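[liste-reliure] Re: Colle d'amidon qui tire le papier au séchage, plats qui gondolent
De : Tania Munshi
À : liste-reliure
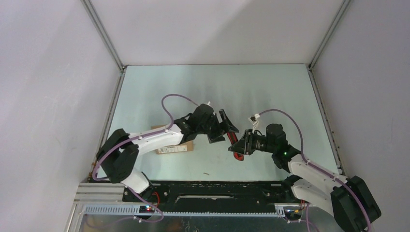 Deux bras au-dessus d'un plan de travail clair, un petit objet rouge et noir entre les outils.

Bonjour à toutes et à tous,

Je réponds dans le corps du message, point par point, en coupant ce qui n'appelle pas de remarque.

> J'ai couvert une série de cartons gris de 3 mm, papier à la cuve à l'extérieur,
> contregarde en vergé à l'intérieur. Sous presse pendant une nuit, tout était plat.
> Le lendemain de la sortie de presse, les plats se sont cintrés vers l'extérieur,
> c'est-à-dire que la face couverte est devenue concave.

Le sens de la courbure donne déjà l'essentiel. Une feuille encollée s'allonge en absorbant l'eau de la colle, principalement en travers du sens de fabrication. Elle est posée allongée, elle se rétracte en séchant, et elle entraîne le carton de son côté. Si la face couverte est concave, la traction extérieure l'emporte sur celle de la contregarde. Deux causes possibles : la contregarde est trop faible, ou elle a été posée avant d'avoir eu le temps de se détendre.

> Le sens des fibres est parallèle au dos pour le carton et pour la couvrure.
> Pour la contregarde je ne suis pas sûr, j'ai utilisé des chutes.

Il faut lever ce doute avant de toucher à la colle. Coupez deux bandes de même largeur dans la même chute, l'une dans la longueur, l'autre dans la largeur, repérez-les au crayon et tenez-les ensemble par une extrémité, à l'horizontale. Celle qui retombe le plus est coupée en travers des fibres. Sur un vergé fabriqué à la machine, ne vous fiez pas aux pontuseaux : le filigrane est imprimé par un rouleau et son orientation ne garantit rien pour des chutes déjà recoupées. Sur un papier à la cuve, la différence entre les deux sens est faible et l'essai est souvent peu lisible. Dans ce cas, humidifiez un carré au pinceau et regardez autour de quel axe il s'enroule. L'axe de l'enroulement est parallèle aux fibres.

Une contregarde posée à contre-sens tire dans la hauteur du plat et laisse la traction de la couvrure presque intacte dans la largeur. On obtient alors une déformation en selle, avec deux angles opposés qui décollent du marbre. Si vos plats présentent ce défaut, inutile de chercher plus loin.

> J'emploie la colle Gunawardena, amidon de blé, préparée selon la notice,
> puis détendue à l'eau parce que je la trouvais trop épaisse au pinceau.
> Est-ce que la dilution peut suffire à expliquer le problème ?

Elle peut l'aggraver nettement. Plus la colle est diluée, plus la feuille reçoit d'eau à surface égale, et plus son allongement au moment de la pose est important. Pour la couvrure, je passe la colle cuite deux fois au tamis de crin, sans ajout d'eau au premier passage. La viscosité baisse assez pour travailler à la brosse plate. Si elle accroche encore, j'ajoute de l'eau par très petites quantités, à froid, en battant entre chaque ajout.

Le mélange avec une colle vinylique réduit l'apport d'eau. J'utilise la Sestolo, à parts égales en volume, pour les cartonnages sans valeur patrimoniale. Le temps ouvert se raccourcit et la réversibilité devient mauvaise, je ne le conseille donc pas pour une reliure destinée à être reprise. La Skumside, que j'ai essayée sur quelques boîtes, mousse au battage et laisse des bulles sous les papiers minces. Je l'ai abandonnée.

> Combien de temps laissez-vous détendre la feuille encollée avant de la poser ?

Cela dépend du papier, et il faut surtout que le temps soit le même pour toutes les feuilles d'une série. Sur le papier à la cuve que je prends chez Clundden, j'attends 5 minutes, feuille repliée colle contre colle, puis je repasse la brosse presque sèche avant de poser. Le même délai pour la contregarde. Un papier posé trop tôt continue de s'allonger sur le carton et fait des plis, un papier posé trop tard se déchire aux remplis.

J'ai mesuré l'allongement sur une feuille de cette provenance, longue de 740 mm en travers des fibres : j'ai relevé nearly rien dans l'autre sens.ou plutôt, pour l'écrire correctement, presque rien dans le sens des fibres, et un allongement bien lisible au réglet en travers. Faites l'essai sur votre propre papier : deux traits fins au crayon dur, une mesure à sec, une autre après détente, une dernière après séchage libre.

> L'atelier est chauffé par intermittence, en janvier l'air y est très sec.

Un carton stocké dans un local humide puis couvert dans un local sec se rétracte avec sa couvrure, et les deux mouvements s'additionnent. Laissez les cartons débités sur chant dans la pièce où vous travaillez, au moins deux jours avant la couvrure, avec un passage d'air entre eux. Évitez la pile posée à plat : les cartons du milieu ne s'équilibrent pas.

> Une nuit sous presse, est-ce trop court ?

Oui, si les buvards ne sont pas changés. Sous presse, l'eau ne part que par les buvards. Quand ils sont saturés, le plat reste humide et plan, puis il sèche à l'air libre sans contrainte et se déforme. Je change les buvards au bout d'une heure, puis le soir, puis le lendemain matin. La presse est serrée modérément, une pression trop forte écrase le grain du papier et n'accélère pas le séchage. Ensuite, les plats restent sous ais et sous poids jusqu'à ce qu'un buvard neuf, laissé une heure, ressorte sec au toucher.

Sur ma dernière série, 23 plats couverts à l'amidon pur, la seule correction nécessaire a porté sur les plats du bas de la pile, dont j'avais oublié de changer les buvards.

> Peut-on rattraper les plats déjà cintrés sans tout découvrir ?

En partie. Si la contregarde est à contre-sens, il faut la déposer. Sinon, doublez l'intérieur avec un papier mince, fibres parallèles au dos, encollé généreusement et bien détendu, puis remettez sous presse avec des buvards neufs. Coupez ce doublage un peu en retrait du bord des remplis pour éviter une marche visible. Attendez le séchage complet avant d'en ajouter un second : le plat continue de bouger pendant plusieurs jours et l'on surcorrige facilement.

L'humidification de la face concave à l'éponge, conseillée parfois, donne un plat droit pendant quelques heures. Le papier se rétracte de nouveau en séchant et la courbure revient. Elle tache en outre beaucoup de papiers teints.

Pouvez-vous indiquer le grammage de la contregarde et dire si la déformation est cylindrique ou en selle ? Le réglet posé sur chant dans les deux diagonales suffit pour le voir. Je serai à l'atelier samedi et je peux encoller une éprouvette dans les mêmes conditions si vous me donnez la proportion d'eau ajoutée à la colle.

Cordialement,
Tania Munshi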